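Filed under: Opinion / Machines & Labor

Keep the Bad Takes

The fastest way to make a grown adult forget how to hang up a shirt is to tell them a machine is going to learn from it. I have watched this happen to people with advanced degrees. They have hung up shirts since childhood, probably while on the phone, and now they stand at the rack with a lever in each hand and approach a coat hanger the way you'd approach a sleeping dog.

I do this for a living at Pliswood, where our current project, Brasach, is meant to end in a policy that can tidy a bedroom. We are at the part with the clothes. A person drives the arms, the arms move the shirt, everything gets recorded, and the recording becomes what we call an episode. Then the person undoes it and does it again. The target when I started was 300 usable episodes per task. I would like to complain about the word "usable."

Usable, in our written guide, means the shirt ends up on the bar and nothing embarrassing happened on the way. No drops, no second tries at the hook, no long pause while the operator figures out which way the hanger is facing. If you fumble, you press the red key and the take goes in the bin. On a good afternoon in Grostville a practiced operator can record 40 takes and keep most of them. On a bad one you keep 10 and go home feeling like a toddler who failed at dressing a doll.

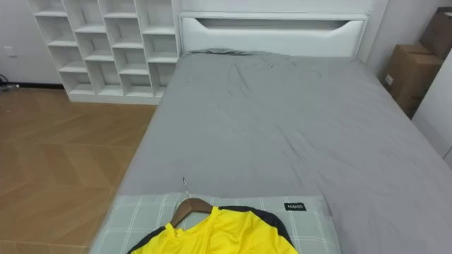

My objection is that the bin is where the education is. A clean take of hanging a shirt tells the system what hanging a shirt is like when the shirt cooperates. Shirts do not cooperate. The shiny athletic kind are the worst, they pour off the hanger on one side the moment you've settled the other, and you end up chasing a shoulder across the bed. A person fixes this without thinking. You hook a finger under the fabric, you shrug it back over, you go on with your life. That little shrug is the skill, as far as I'm concerned, and we have been deleting it every time it shows up.

I raised this in a meeting and was told, kindly, that the model imitates whatever it is shown, so if you show it drops it will learn to drop. This is a reasonable worry. It is also how we ended up with a policy that went through the first half of the job like a hotel butler and then, when the shirt slid, kept going. It lifted an empty hanger to the bar and hung it there with great care. It let go. It returned both arms to the resting pose. If it had had a towel over its forearm it would have bowed.

And why wouldn't it? It had studied hundreds of examples of our work and in none of them did a shirt ever fall off anything. We had raised it in a world without gravity and then taken it to the gym.

So I have been arguing for a second pile. Keep the clean takes, fine, everyone likes the clean takes, they look wonderful in a slide deck. But keep the messy ones too, provided the operator recovers, and mark the moment where things went wrong and the moment where they were right again. You can cut the clumsy bit out of the training if it scares you and keep the rescue. Nobody on the modeling side thinks this is a new idea. The trouble is that it costs something, and the cost lands on the people at the levers, who are paid by the hour and judged by the count.

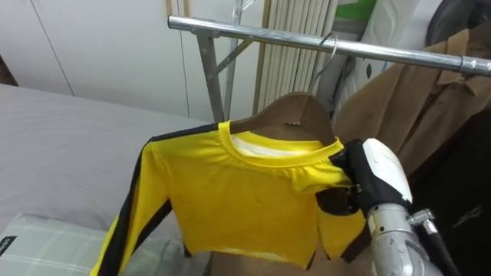
I. Štěpánek
Teleoperation lead, Brasach project, Pliswood

Consider what the count does to a room. When we are behind, the room gets easier. I've never seen anyone decide this out loud. The hanger gets set down at a convenient angle. The shirt gets laid out flat, front up, shoulders square, practically at attention. Whatever else was hanging on the bar gets nudged along to make a gap. By the end of the week the average take has dropped to 12 seconds, there's a small cheer, and we have taught the system to hang up clothes in a home where somebody else has already done the difficult part.

I'm as guilty as anyone. I have a favorite shirt to work with, a yellow one with black trim, and I'll admit I reach for it when I'm tired. The color is easy to pick out on the monitor and I know how it behaves. If you check who recorded what, you'll find I have contributed a heroic amount of evidence that the garments of the world are bright yellow. There is a black sweater in our bin that the newer people refer to as "the other one," and it has hardly been touched since September. It vanishes against everything, you can't see the neck hole, and the sleeve follows you around. It is much closer to what I own at home.

Then there is style. Each operator has one, as distinct as handwriting, and the guide would prefer we didn't. I pinch at the shoulder and steer the whole garment from there. One of my colleagues goes for the hook every time and lets the cloth swing. Another parks the first hand, does everything with the second, and seems offended when you point this out. A reviewer once asked us to agree on the correct method. We spent an entire morning on it, produced a diagram, and for two days everyone was slow and miserable and got it wrong in the same way. I'd rather have the handwriting. Models these days are built to cope with more than one way of doing a thing, and operators plainly aren't built to cope with only one.

There's a case against me and I should put it down here before the comments do. Messy data is expensive to label. Somebody has to sit there and mark where the fumble begins, and if you've never tried to say at what instant a sleeve has gone wrong, I recommend it as a party game for people you'd like to leave. Two reviewers will give you two answers. There is also such a thing as a take that is simply bad, where the operator was thinking about lunch and the recovery consists of mashing the thing onto the bar sideways. I don't want those either. I've recorded several.

And I'll concede that operators, offered credit for recoveries, will start to have more accidents. We tried a small bonus for them once, and the shirts of Grostville became astonishingly slippery overnight. A staged drop looks like a staged drop, too, the hand is already on its way to the rescue before the fabric moves. That was a bad incentive and it lasted as long as it deserved to.

What I'd like is duller. Stop paying attention to the count by the day. Let a take run until the shirt is on the bar or the operator gives up, save all of it, and sort it afterward with a person who has driven the arms and knows what a lost shoulder feels like through a lever. Rotate the clothes by a list so that nobody gets to choose, me especially. Before each take, have somebody else toss the garment on the bed with their back turned. Take the red key off the panel, or at least put it somewhere you have to stand up to reach.

We would record fewer episodes. The chart that goes upstairs every month would have a dent in it, and I'd have to go up and explain the dent. I have my speech ready and it begins with the butler.

In the meantime I have gone back through my own share of the bin, at least the part that hadn't been wiped, and pulled out the takes where I saved it. There are more than I remembered. In one of them I miss the bar, lose the left side, catch it, miss the bar again, and say a word that the microphone was regrettably on for. Then it goes up. I've filed it under the second pile, which at the moment is a folder on my desktop.

COMMENTS

wristroll
We had the red key too. Ours was a foot pedal, which meant that people were throwing out good takes every time they shifted their weight. Took us ages to notice.

gradient_dissent
Sympathetic, but "save everything and sort later" is how you end up with a storage bill and no sorting. Who does the sorting? You say someone who has driven the arms. Those people are driving the arms.

plainhanger
I did this job for a year on kitchen tasks. The part about the room getting easier is so true it made me wince. By the end our mugs all had their handles pointing right.

gradient_dissent
@plainhanger ours pointed left, I wonder if we could trade

Ottoline's Laundry
I came here from a search for non slip hangers. Are the wooden ones any better?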